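Corridor and Common Area Safety Inspection
Ultell House, first and second floors
Date of inspection: 17/04/2023
Inspected by: Sólveig Kjærgaard

Mark each item Satisfactory, Action Required or Not Applicable. Comments must be entered for every item marked Action Required.

1. Exit routes are clear for their full width.
Satisfactory. Boxes noted on the second floor landing at the last inspection have been removed.

2. Exit signs are lit and visible from all points of the route.
Action Required. Sign at the east stair flickers. Replacement lamp to be ordered from Skistov.

3. Fire doors close fully and latch without assistance.
Action Required. Door 2 on the first floor stops short of the latch. The closer is to be adjusted and the door tested again before sign-off.

4. Extinguishers are in place, sealed and within service date.
Satisfactory. Tags checked against the Menon service record. Next service is due in October.

5. Floor coverings are flat, secure and free of worn edges.
Satisfactory. Staff are reminded to report any lifted seam to the front desk the same day.

6. Emergency lighting operates on test.
Satisfactory. The test log was signed at the panel. The previous entry was missing initials and has been returned to the Jekis contractor for correction.

7. Electrical cords do not cross walkways.
Action Required. An extension cord was in use outside the copy room. It was unplugged during the inspection. A permanent outlet has been requested, with an estimate of $500.

8. Storage in closets is kept below sprinkler level.
Satisfactory.

9. Handrails are firm and continuous.
Satisfactory. West stair rail tightened following the previous report.

10. Elevator certificate is posted and current.
Not Applicable. The elevator is covered by a separate inspection.

Estimated cost of all open items: more than $2,000. Any single repair above $200 requires written approval before work begins.
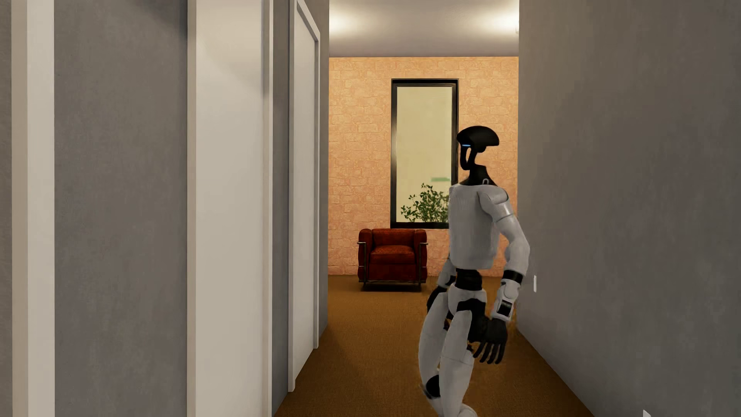
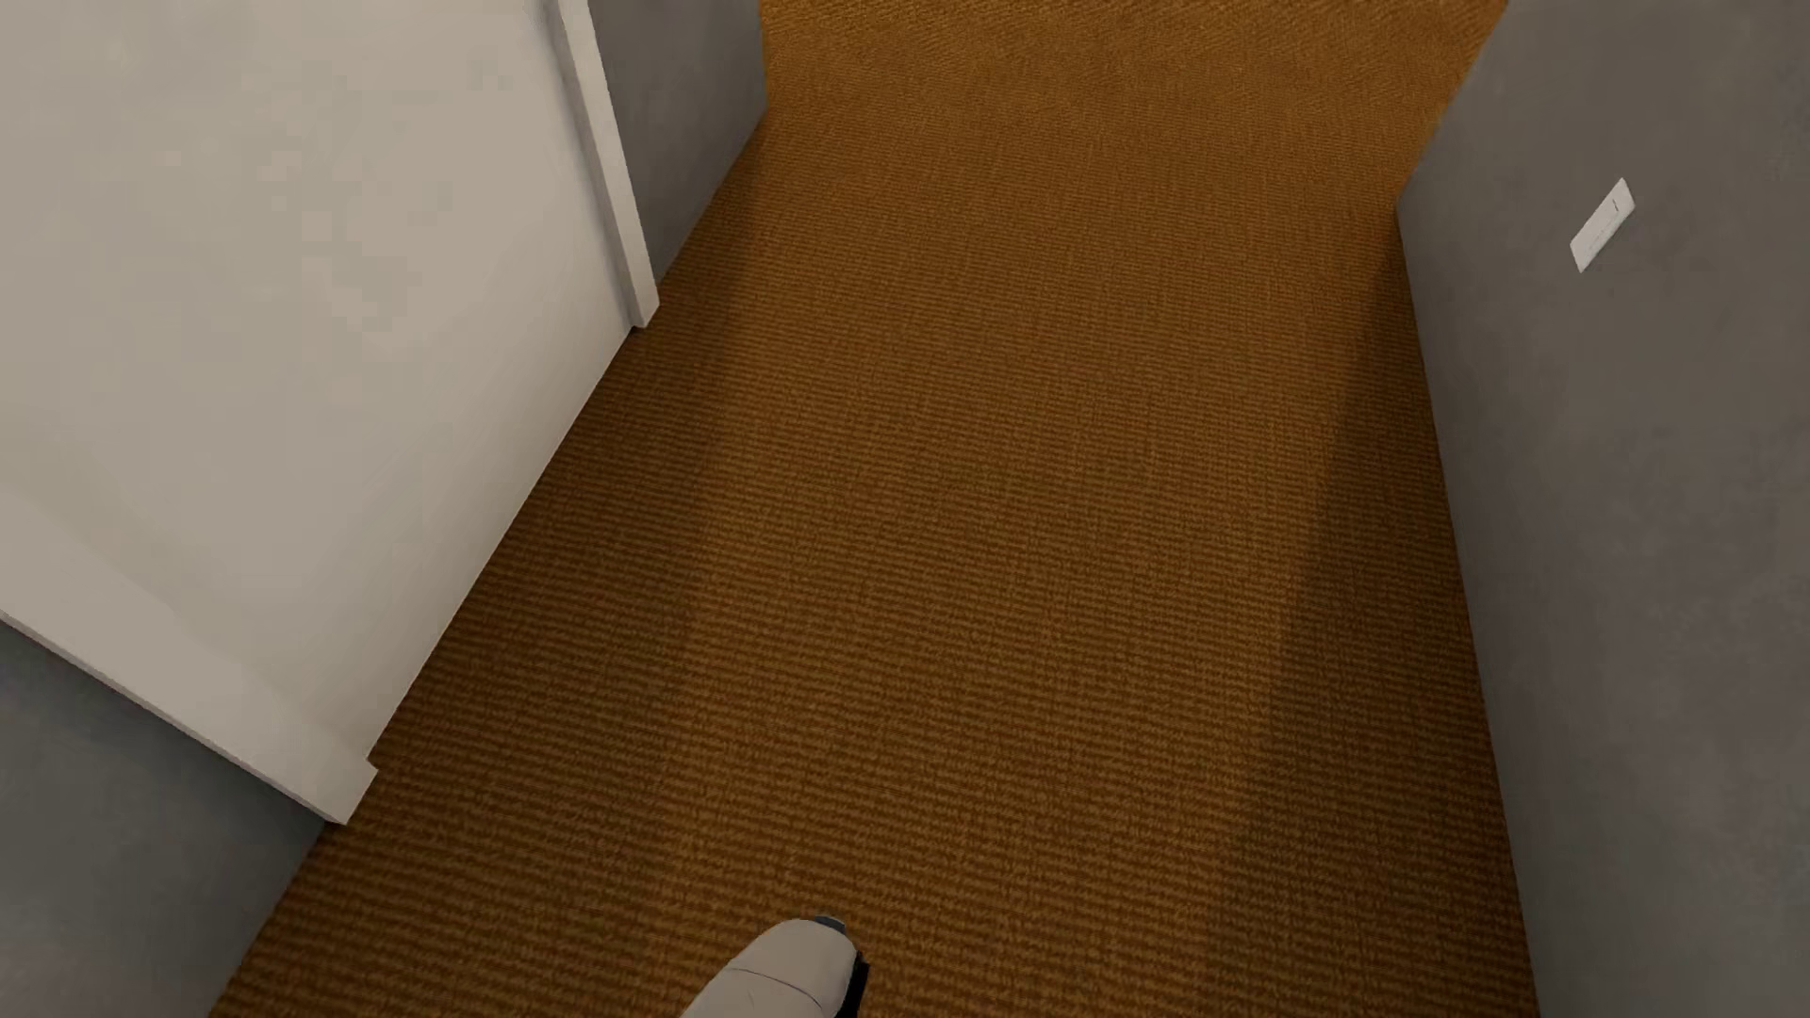
Building Safety Office, Ultell House

Open items are to be closed by the person named on the work order. The completed work order must be attached to this checklist and both kept in the site binder. An item may not be marked closed on the basis of a verbal report. Where a repair is delayed, the reason and a new target date are to be entered under the original comment, with initials.

Questions about this checklist should be sent in writing to the Building Safety Office.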